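4.2 Wrist Camera Comparison on Patterned Surfaces

The second part of the evaluation examines how the choice of wrist camera affects grasp selection when the work surface itself carries strong visual texture. The trials in Section 4.1 were performed on a uniform gray mat, and both cameras gave similar results under those conditions. Many household surfaces are less forgiving. Polished stone reflects overhead light, and its veins can be mistaken for the edges of thin objects.

Two cameras were tested on the same arm with the same two-finger gripper. The first, the Evero, has a fixed-focus lens and a wide field of view. The second, the Modden, has a narrower view and adjusts its exposure automatically. All trials used the Hajji controller with its default gains, and the grasp planner was not retrained between cameras. Each camera was used for 45 grasp attempts, and the order of the objects was the same in both sets. Lighting came from the ceiling fixtures already present in the room.

Clear containers were included in the object set because they combine weak outlines with bright highlights along the walls. The planner must find the long sides of the container and place one finger on each side. Soft items were left close to the target in part of the set, so that the approach had to respect a neighboring object that could be caught and dragged.

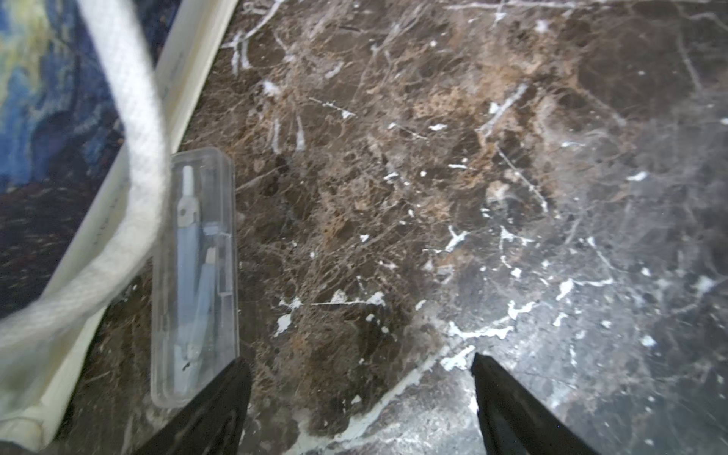

Figure 6. Wrist view with the fingers open. The target is a clear plastic case holding a drawing compass, on veined brown marble beside a white braided cord and fabric.

Three types of error were recorded. A surface error was logged when the planner placed a grasp on a vein, a scratch, or a white fleck in place of an object. A boundary error was logged when the proposed grasp fell on the contents of a clear container and ignored its walls. A contact error was logged when a finger touched a neighboring item during the approach. An attempt could receive more than one label.

Labels were assigned from the stored wrist images and the joint log, using the Vonano annotation tool. In total, 1,362 images were reviewed. Images in which glare covered the target completely were kept in the set and marked separately, as removing them would have favored the camera with automatic exposure. Results for each camera and error type are given in Table 2, and the effect of glare is treated in Section 4.3.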